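Teleop demos: reset the blocks by hand or drive the arm to do it?

Shota Nagano
Posted 7 Feb 2020 in Teaching by demonstration

I am recording demonstrations for a simple sorting task. Two cubes, one red and one orange, start on a whiteboard and have to end up inside a loop drawn in marker. I drive the arm by remote control with a handheld controller and save each run as one episode. I have 475 episodes so far and trained a first policy on them last week.

The policy reaches for the red cube fine. With the orange one it often closes the gripper a little short, on the near side. The other problem is the end of the task. It carries a cube toward the loop and then hesitates over the line, sometimes for several seconds, before letting go.

My reset is by hand. I drew a short dash for each cube and I line up the front bottom edge of the cube with the dash before every episode. I use two views, one fixed camera on the workspace and one small camera at the wrist. 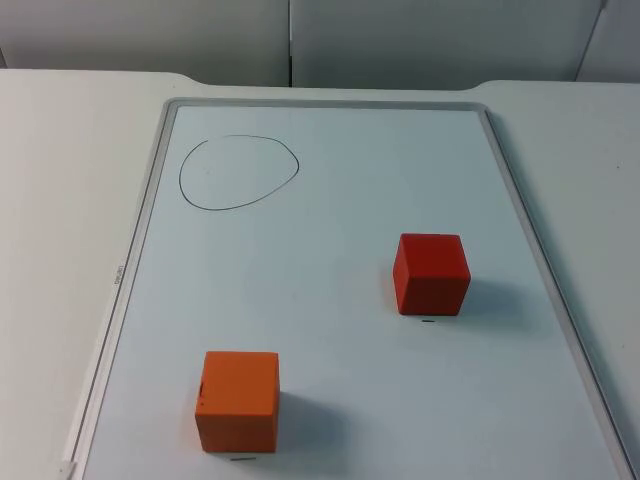
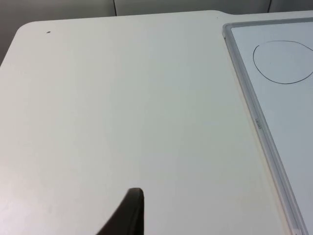 My questions are these. Should I keep placing the cubes on the same dashes, or move them between episodes? Would it be better to put them back with the arm, so the reset is recorded too? And does the loop need to be drawn any better? I redraw it when it gets smudged, so it is never quite the same shape twice.

I can get to 2000 episodes by the end of February if that is what it takes, but I would like to fix the method first.

Aniela Śliwiński

Move the cubes. If every episode starts from the same two dashes, the policy can learn the arm path and mostly ignore what the cameras see. It will look good until a cube is off by a finger's width, and then you get the short grasp you are describing.

What I do is keep the dashes as a starting reference and work out from there. For the first batch the cubes go on the marks. After that, shift each cube a few centimeters in any direction and turn it a little. Swap the colors too, so red sometimes starts near the front of the board. Use a printed list of offsets and go down the list. If you pick positions by feel you will keep picking the same ones.

Erase the dashes once you start moving things. A black mark under the front edge of a cube is an easy thing for a network to lock onto. Test this before you record more: put a dash somewhere with no cube near it and see whether the arm goes for the dash.

For the hesitation, look at your own driving. Replay twenty or so of your episodes at normal speed and watch the part just before release. Most people slow down there to check they are inside the line, and the policy copies the pause. I had the same thing on a bin task. I practiced until I could release without stopping, threw out the slow runs, and kept 778 from a much larger set. The smaller set trained better.

The loop can stay uneven. If you want the policy to treat "inside the line" as the goal, then the line should change shape and place from one group of episodes to the next. Leave it alone within a group so you can compare runs.

Resetting with the arm is worth doing only if you want a reset policy. Save those runs under a separate task name. If you mix them in, you are showing it cubes going into the loop and cubes coming out, with nothing to tell it which one you want.

Leobardo Ocampo

Agree on moving the cubes. I would check the wrist camera mount before anything else though. Ours worked loose and turned slightly, and grasps went short on one side of the table only. Put a cube in a known spot, drive to the same pose and compare the view to your first episode. Takes five minutes.

Also what control rate are you logging at? If the video and the joint positions are not lined up in time you get late or early closing no matter how many demos you record.

Shota Nagano

Thanks both. The mount is tight and the view matches the early episodes. Logging is at 30 per second for both, with time stamps from the same clock.

I tried the dash test. With one extra dash and no cube near it the arm went to the dash on some runs, so the marks are coming off. I also watched my replays and I do stop before release nearly every time. I will write up the offset list on Monday and record a new batch before deciding what to keep from the old one.

Itsuki Kaneko

just add more data, works for me

Kazue Chiba

One small addition to Aniela's post. When you switch to the offset list, save the list row number with each episode. If a part of the board turns out weak later, you can find those episodes and record more in that area without starting over.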